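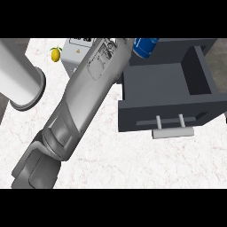
Clunitero Adds Network Support for Small Offices in Ristano

RISTANO, November – Clunitero, a managed IT services firm, has opened a support desk for offices with up to 20 workstations. Coverage includes switch and firewall maintenance, patching, nightly backup checks and remote help desk access.

Tickets are logged through Tolorum, the company's service portal, and assigned one of three priority levels. Remote support starts at 9 a.m. – on-site visits are scheduled separately.

Existing Rusu backup customers keep their current terms. Setup is billed once at $2,130 per site.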